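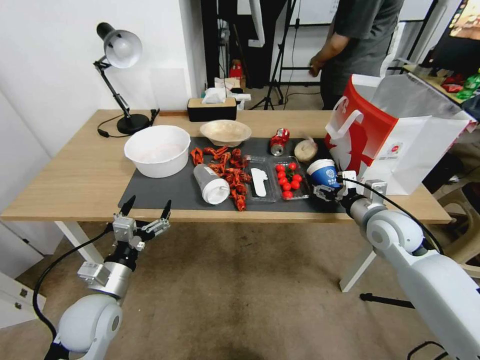
Crayfish shells and mixed takeout trash on a work table – order of clearing?

Forum: Household > Waste, Sorting and Odor

psiller
Posted 7:42 pm

The table above is what I have to deal with after a shared meal. Dark gray mat on a light wood top, shells in a heap in the middle, a clear plastic cup on its side in the shells, two clear trays, a crushed soda can, a paper cup, a wrapped bun, tomatoes that are still good. Large paper bag at the right end, white basin at the left.

My current order is cups and can first, then trays, then food worth keeping, shells last. Total time is not the issue. The issue is that shell liquid gets under the mat and the wood picks up the smell. The top is oiled, no lacquer. Bin collection at my building in Satdale is every second week, so whatever I do with the shells has to hold that long.

Questions: shells first or last, and what do they go in?

zeman_p
Posted 7:58 pm

Shells first. Everything else on that mat is stable. Shells drain, and every time you reach across them for a can you drag your sleeve through it.

Use the basin. Bring it up to the edge of the mat, push the shells in with a bench scraper, take the basin to the sink, drain, then bag. Do not tip the mat. Tipping sends the liquid to the one edge you are not looking at.

Přemysl

Lill_S
Posted 8:10 pm

Disagree on shells first. Get the food you are keeping off the mat before any scraping starts. Tomatoes and bun go to the kitchen, then shells. A scraper flicks. I would not eat tomatoes from an open tray that sat beside a pile being scraped, unless they were washed again.

The bun is wrapped, so that one matters less.

zeman_p
Posted 8:14 pm

Fine. Food off, then shells. I was treating the tomatoes as a given.

btesta
Posted 8:31 pm

Container question. I freeze shells. Drain, double bag, press the air out, freezer until the morning of collection. 60 liters of chest freezer and the shells from a meal for four take up one corner of it. No smell at any point.

Paper bag is wrong for shells even with a liner. The base softens and lets go on the stairs. Use that bag for the dry items: can, cups and trays once rinsed.

psiller
Posted 8:40 pm

Freezer is shared and Wellington will not have it. Any alternative?

btesta
Posted 8:47 pm

Boil them for stock, 255 g of shell per liter, 25 minutes, strain. You still have shells at the end but they are cooked out and smell less. Dry them on a tray in a low oven if you want to go further.

Lill_S
Posted 8:55 pm

The oven step puts the smell in the whole apartment. I tried it in November with the windows shut.

A bucket with a gasket lid does the job. I have the Sollham one, the small size. Layer of newspaper, shells, handful of baking soda, newspaper. It has held two weeks on a balcony in cool weather. In summer I would not trust it past three days.

votthorpe_633
Posted 9:20 pm

Nobody has asked about sorting. In Votthorpe the soda can and the clear trays go in the same bin, paper cups go in residual on account of the lining, and shells are accepted in food waste. Other places refuse shells in food waste. Check the sheet from your own collector before you put all the dry items in one paper bag as suggested above.

Also take the plastic spoon out of the tray before you stack. Stacked trays with a spoon between them spring apart and take twice the space.

zeman_p
Posted 9:26 pm

Agree on the spoon. Do not agree that it needs a rule.

votthorpe_633
Posted 9:29 pm

It needs one in my house.

psiller
Posted 9:41 pm

Satdale sheet says shells in food waste, bagged, no liquid. Cups residual.

On the wood: anyone have experience getting the smell out once it is in? There is a patch the size of a saucer toward the middle.

K_Piret
Posted 10:05 pm

Wipe with white vinegar and water, one to four, then dry at once. Repeat the next day. If it is still there, light sanding with the grain and re-oil. I use Bhat hard oil, two thin coats, overnight between them.

The lamp and the tissue box should come off the table before you do any of this. Unplug the lamp first. That cord lies along the top and you will be working with a wet cloth.

Lill_S
Posted 10:12 pm

Vinegar on an oiled top dulls it. I would go to dish soap and warm water first and only use vinegar on the patch.

K_Piret
Posted 10:16 pm

I meant only the patch. Soap for the rest, yes.

psiller
Posted 10:30 pm

Working order then:

1. Lamp unplugged, lamp and tissues moved.
2. Tomatoes and bun to the kitchen.
3. Shells into the basin with a scraper, drained at the sink, bagged, into a lidded bucket.
4. Can, cups, trays and spoon rinsed and sorted.
5. Beige bowl to the sink.
6. Mat lifted flat and washed, table wiped with soap, vinegar on the patch.

Ordering the bucket tonight. Will report on the patch after the second wipe.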